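Slide 7. Closets, or the lack of one

Wait for the laugh on the title. If none comes, keep going.

When I moved into the Vodum building, the listing promised "generous storage." I owned 300 items of clothing. The storage was an alcove.

Tell the Kitix story: 12 matching bins, bought on a Saturday high, all of them now full of other bins.

Ask the room: who has a chair that is really a closet? Pause. Raise own hand.

Main point — hooks beat rods in a shallow space. A rod invites you to fill it. A hook takes one hanger and then looks at you.

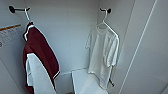 So the rule I give people is 2 hooks, and whatever you're wearing tomorrow goes on them tonight. The rest can live in a drawer and think about what it's done.

Skip the Løken slide if we're past 4:00. Go straight to shoes. Drink some water first.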